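4.2 What people said about rules changing midweek

I'll admit I went into the Iltthorpe interviews expecting to hear mostly about masks. That's what the newspapers were full of, and it's what I'd written most of my questions around. What people wanted to talk about was timing. Of the 160 households we spoke to, 40 brought up the same complaint before I'd even got to it: the rules changed in the middle of the week, and they heard about it from a cousin or a shop window (or, in one case, a school bus driver!) long before anything came from the county.

Lorna Tagle, who ran the Korkcombe side of the study with me, heard much the same thing there, though with more grumbling about the restaurants. Owners had bought food for a Saturday service that was canceled with a day's warning. One of them told her she'd have closed happily if she'd been told on Monday – it was the throwing out of fish that made her angry. I think that's worth taking seriously. We tend to code an answer like hers as "opposed to restrictions," and I did code it that way the first time through. Wael Zaki caught it when he read my transcripts, and we went back and split the category in 2.

Once we'd done that, the picture looked quite different. Most of the people in our old "opposed" group were fine with closing things. They wanted notice, and they wanted the same notice their neighbors got. The group who objected to any closure at all was small, and 8 of them lived on the same two streets in Korkcombe, so I wouldn't read much into where they turned up on the map.

Figure 3. A white paper cup on a blue, fabric-like tabletop, in both views.

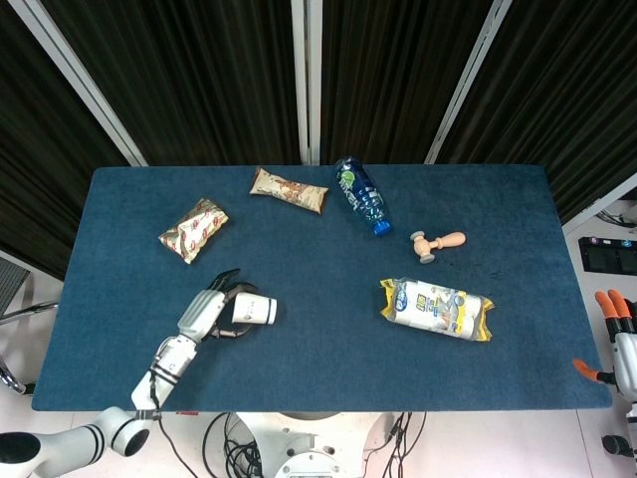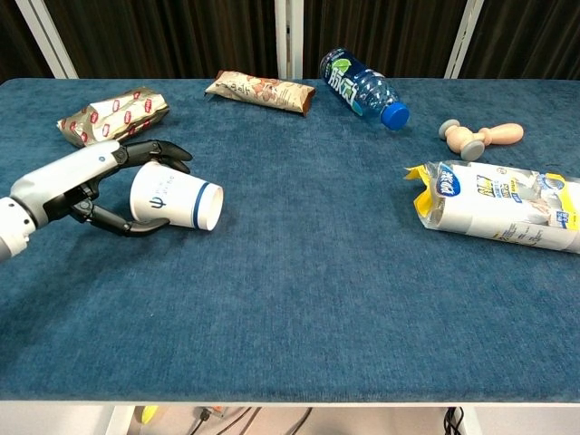 The other thing I kept running into was the phone line. Both towns had one, and people in both towns had given up on it by December. Khải Tăng has a longer piece coming on the call logs, so I'll stick to what came up in the interviews. Callers said the person on the other end was kind and knew less than they did. A few had rung to ask if they could visit a parent in Ansah and were told to check the website, where the page still showed the old rules. After that they made up their own minds, and they were pretty open with me about what they'd decided. I come back to those visits in Section 5, together with the travel diaries.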